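Lumwood Hand-Held Gripper
For collecting demonstrations away from the robot 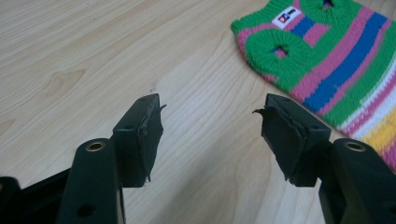 Thanasis Stamatopoulos wrote to us that the first thing he wanted to know about any collecting tool was how it deals with cloth, and that a spec sheet never told him. Rigid blocks are easy, he said, and he had plenty of those recorded already.

We love that question! Cloth is where a lot of our own recording time goes. Knits stretch, fold over on themselves and catch on things, and a person holding the gripper makes dozens of tiny corrections without thinking about them. Those corrections are what you want your policy to learn from, and they are hard to get by driving an arm with a joystick.

What it is

The Lumwood is a two-finger gripper you hold in your hand. The camera looks out past the fingertips, so every recording shows the two tips and whatever lies between and beyond them. Mount the matching fingers on your arm and the robot sees much the same view during a rollout that you had while teaching it.

Fingers and pads

Both arms are black, each with a brass-colored ring insert near the top. The fingertip blocks carry black rubber pads on their inner faces. Pads are a wear part. With heavy use on fabric the rubber can lift from the block, and the edges fray and tear into flaps. Check them before each session and swap both sides together, so the grip stays even. If you are partway through a task set, write down in the session notes when you changed them - a fresh pad grabs yarn quite differently from a ragged one, and you will want to be able to sort the episodes later.

Recording a session

Set the item down, bring the gripper in with the tips open and start the episode before you reach for anything. We like to keep a short approach in every take. Move at the speed you would want from the robot, maybe a touch slower. Between takes, turn the item, bunch it up, flip it, slide it to another corner of the table. Bare tabletop in view is fine. Bold stripes are great to work with, by the way, as you can follow a fold across the colors when you review the footage.

Some 11 takes is a nice warm-up for a new person before you start keeping the data. Drop the ones where the tips never close on anything, unless you are collecting failed grasps on purpose (which we do recommend, in their own folder).

In the case

Hand-held gripper
4 spare fingertip pads
3 practice task cards: pick up, unfold, hand over
Driver for the fingertip screws

Goes with

Mernurach mounting plate, for putting the same fingers on an arm
Gavalas episode viewer, for trimming and labeling takes

Page updated 2020-02-20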